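The Night Burner Wouldn't Let Go

So the first thing you should know about Burner is that it was never meant to have a name. On the paperwork it was Unit Two, Seltham Kitchen Trial. Then in its first week it leaned on the stove controls for most of a lunch break and Fatos Mujić wrote BURNER on the roster in green marker, and that was it, christened.

I was the late person. Four till midnight, me and a robot and a show kitchen nicer than anything I'll ever own, putting groceries away and taking them out again. Lejla Karagiannis had hired me over the phone on the strength of two years stacking shelves in Tarna. "It's the same job," she said, "only you watch." She wasn't wrong! I watched. I had a logbook, a stool, and a red stop button on a lanyard that I wore like a backstage pass.

And it was good, most of the time. Packets it loved. Anything flat and crinkly it would take up so gently you'd think it was handling somebody's wedding photos.

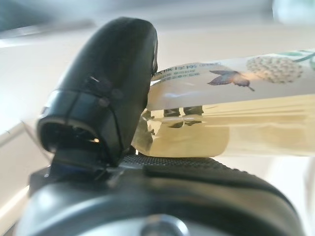

The trouble was letting go. It started in June, just small stuff. You'd get the command through, the log would say RELEASED, and the hand would have a little think before it opened. A second, maybe two. I wrote it down the first night. I wrote it down the second night too, and then (this is the part I'm not proud of) I got used to it and stopped writing it down, the way you stop hearing a fridge.

By the Thursday it was up to 20 seconds and I was filling the gap by talking to it. "Come on, mate. Give it here." I'd even worked out a trick, where if you sent the command twice in a row it opened straight away. I was very pleased with my trick. I showed it to Teresa Patrício at changeover and she laughed and said she'd been doing three.

What neither of us knew was that every one of those extra commands went into a queue. The hand took the first one it could manage and kept the others for later. There were 1,228 of them sitting in there by the end, all waiting for their turn, and now and then one would fall out the bottom and the hand would open on nothing, over nothing, with its arm folded in. We'd seen that as well. We thought it was stretching. Teresa said good morning to it.

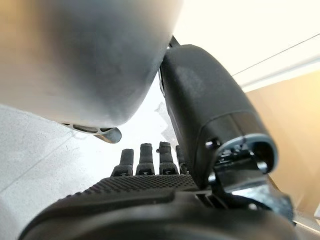
Vesela Dimitriou wanted to know how many times it had opened like that with something in it. She'd driven over from the Llewellyn office with her coat still on, and she asked it quite kindly, which made it worse. I said none that I'd seen. She asked how many I'd looked for.

But I'm getting ahead of myself, because Vesela came after the jar.

The jar was pickled onions, a big one, glass. Nearly nine o'clock. I'd dropped my pen and it had rolled in past the tape, and the rule about the tape is the first rule, it's on the wall in letters as long as your hand. Arm live, you stay out. Well, the arm was only holding. It had been holding that jar for ages, it wasn't going anywhere, and I'd already sent the release three times and got nothing. So I ducked in. I had my fingers on the pen when the hand opened.

It missed my head and got my shoulder, and then it got the floor. I've never heard a noise like it. Vinegar everywhere, glass right out to the windows, onions rolling off across the tiles in every direction. And above me the hand closed again, nice and slow, and then opened, and then closed. Working through its list.

I hit the button. I'll give myself that much.

I sat on the step outside with a tea towel on my collarbone and rang Lejla, and she said, "Are you hurt? Right, don't touch the log," in one breath. Then she came and swept up the onions herself, in good shoes.

They shut us down for nine days. Biljana Radonjić rebuilt the command queue so that it holds one instruction and throws the rest away, and she made the log say RELEASED only when the fingers have really moved, and I must have asked her four times why it hadn't always done that. "Somebody thought sending was the same as doing," she said, and went back to her screen.

First night back we kept it to plastic. Juice bottles, cans, things that bounce. I'd moved my stool a good two metres further from the tape and bought a pen with a string on it.

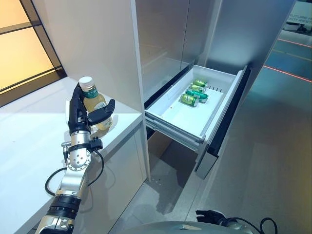

I sent the release once and sat on my hands. It's harder than it sounds, you know? My thumb kept wanting to go again. One second, two seconds, and I could hear Teresa in the doorway not saying anything, with her bag on her shoulder, twenty minutes past the end of her shift.

"Write it down," she said.

"It hasn't done anything yet."

"Write that down, then."

So I did. I put the time, and I put two seconds, and then I crossed it out and put three.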